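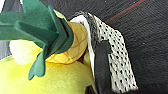

Section 4: Fitting the Sindar rear shock and setting your sag

Now for the fun part! Your frame is built, your headset is in, and the bike is about to get its bounce. Set aside an hour or so for the first go. You'll be much quicker the next time, and once you've felt the difference a proper set-up makes on a rough trail you'll want to tinker with it every weekend.

You will need: the shock, the two mounting bolts from bag C, a 5 mm and a 6 mm hex key, a torque wrench, a shock pump, a tape measure or ruler marked in millimetres, and the riding kit you normally wear (shoes, helmet, full water bottle or pack).

4.1 Fitting the shock

1. Clamp the bike in a workstand by the seatpost. Never clamp the top tube.

2. Wipe out both shock mounts with a clean cloth. Grit in here is the main cause of creaking.

3. Press the bushings into the shock eyelets by hand. They should be snug. If one needs a hammer, stop and check that you have the right size, as the front and rear bushings look very alike.

4. Offer the shock up with the air valve facing the head tube. Slide the front bolt through from the left-hand side and turn it three or four full turns with your fingers.

5. Lift the rear wheel gently until the rear eyelet lines up with the rocker link, then slide in the second bolt.

6. Tighten the front bolt, then the rear, to the torque figure etched on each bolt head. Go back and check the front one again.

Caution: Keep your fingers clear of the rocker link whenever the shock is out or has no air in it. The rear end can drop without warning.

Note: Frames in the Plesisville colourway have a longer front bolt with a black washer. The washer goes under the bolt head, on the outside of the frame.

4.2 Setting the air pressure

1. Unscrew the valve cap and put it somewhere you'll find it again (a pocket is good, the lawn is bad).

2. Screw the pump on until the gauge moves, then half a turn more.

3. Pump to 85 psi. Push down on the saddle ten times through the full stroke to even out the two air chambers. The gauge will drop a little.

4. Top up to your starting pressure. For most riders this is 181 psi.

5. Unscrew the pump. The hiss you hear comes from the hose and the shock keeps its air, so there's no need to add extra.

Caution: Do not go over the maximum pressure printed on the shock body. Never use a garage air line or a track pump.

4.3 Measuring sag

Sag is how far the shock settles under your weight when you're sitting still. Get this right and the rear wheel follows the ground beautifully.

1. Put on your kit and set the compression lever to Open.

2. Slide the rubber ring up against the shock seal.

3. Lean one elbow on a wall, climb on and stand on level pedals. Bounce twice, then settle in your normal riding position.

4. Step off carefully without bouncing. Measure from the seal to the ring.

5. Divide that figure by the shock stroke and multiply by 100. You're looking for 25 to 30 per cent.

6. Too much sag? Add 5 psi and measure again. Too little? Let out 5 psi.

Tip: Write your final pressure on the card inside the back cover. Cold mornings will knock a few psi off, so a quick check before a big day out is well worth it.

If you can't reach the right sag within the pressure limit, you may need a volume spacer. The Aguirre spacer kit, part number 2856, fits all sizes and is covered in Section 5.

Guide revised 2023-06-27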